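So the numbers are in and I've been wanting to write this up before I forget how we got here.

Quick recap if you missed November: I've been training one policy for both arms on the mug rack task. Right arm takes the cup, left arm deals with the rack, cup goes on a peg. With 200 demos it learned the cup half really nicely and was hopeless at the rack half whenever the rack started out lying down. It would hover over there, open and close the fingers a bit, drift off again. I watched so much of that!

My first idea was more demos (it's always my first idea). Razia Kazmi talked me into trying something cheaper — keep the same data, but cut every demo at the points where a gripper opens or closes, and have the policy predict the pose at the next cut before it predicts any actual motion. We've been calling it Cakano, which started as a typo in a folder name and stuck.

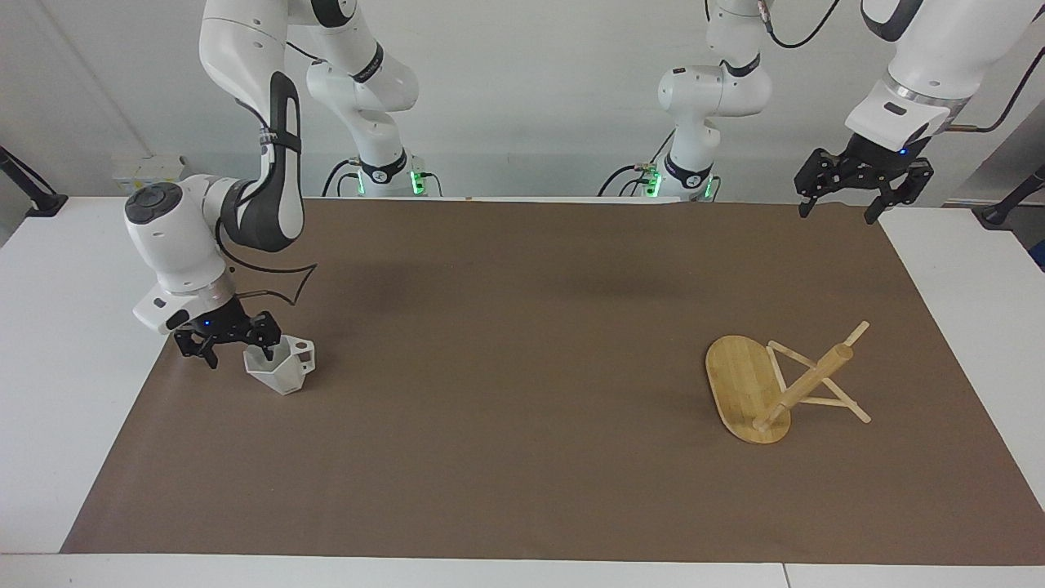
Carys Wogan wrote after my last post that the cuts were probably doing less than I thought, and that I should shuffle them at random and train again, to see if any old chopping-up helps. Fair point, and a bit annoying, as it meant another 23 hours of training. I did it anyway. Random cuts got 60 successes out of 200 rollouts. Cuts at the gripper events got 135. Same demos, same network, same starting poses for both. So the placement does seem to matter, and I'm pretty happy about that.

What still goes wrong is mostly the handoff in timing. The right arm is ready early and then waits, and while it waits it creeps. Sometimes it creeps far enough that the peg isn't where it expects anymore. I've got a hacky fix that freezes one arm until the other reaches its next cut, but it makes everything slow and I don't love it.

Next up is a different rack, with the pegs set lower. I haven't collected a single demo for it yet.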